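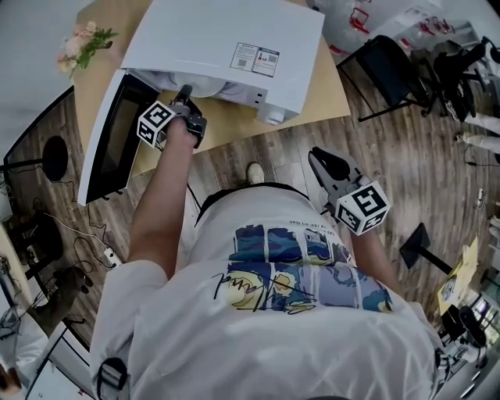 Left gripper drops tracking inside the microwave

Baiba Kütt, 2021-02-28
2 comments · 40 shares

Hi all! I'm building a pair of hand-held grippers in our shared workshop, with a printed marker cube on each. Out in the open they track great. The second I reach into the microwave, the left one jumps all over (I've got 200 takes and half are junk). Is it my cubes or my camera?

Dellik
Had this with my oven! The walls shade the cube. Stick a small lamp next to the door and lock your exposure. Also try moving the cube back toward your wrist so it stays outside longer.

Plotameo
bigger markers. matte paper too, glossy is awful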